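Forum Traditions et fêtes populaires > Calendrier

Les feux de la Saint-Jean, si païens que ça ?

brindezingue
Bonsoir à tous ! Je rentre de la veillée de Flovonport et j'ai encore la fumée dans les cheveux. Un monsieur expliquait que le feu du 24 juin était une fête du solstice, récupérée ensuite par l'Église. Vous avez des lectures là-dessus ? Je suis mordue !

vieux_fagot
Récupérée, c'est vite dit. Les textes qui parlent des feux sont presque tous chrétiens et médiévaux. Avant, on suppose beaucoup.

Oletum
Pas d'accord avec vieux_fagot. Une date aussi proche du jour le plus long, un peu partout en Europe, ça ne tombe pas du ciel — et les herbes cueillies à l'aube, on en fait quoi ?

vieux_fagot
On en fait une coutume attestée assez tard. Que le solstice ait compté pour des paysans, je le crois volontiers. Une fête continue depuis les Gaulois, il me faut des sources.

brindezingue
Mais c'est passionnant, continuez ! Chez ma grand-mère, à Ustell, on sautait par-dessus les braises 3 fois, et on gardait un tison contre la foudre (il dormait sur l'armoire jusqu'à l'été suivant). J'ai retrouvé son cahier, 19 pages de dictons et de recettes, dont 16 sur les herbes. Le millepertuis revient sans arrêt ! 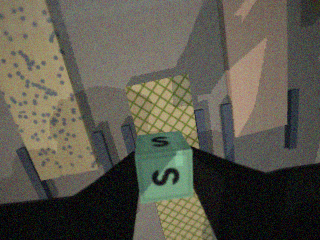

Et à côté des recettes il y a des bouts de chansons, toujours en patois, que je n'arrive pas à lire en entier. Je recopie tout samedi et je vous mets ça ici.

Güneş
Oh oui, le cahier ! Chez nous on saute aussi par-dessus le feu, mais au printemps, pour Hıdırellez. Le geste est le même, la date non.

vieux_fagot
Le cahier m'intéresse plus que le solstice, je l'avoue. Garde bien l'orthographe d'origine.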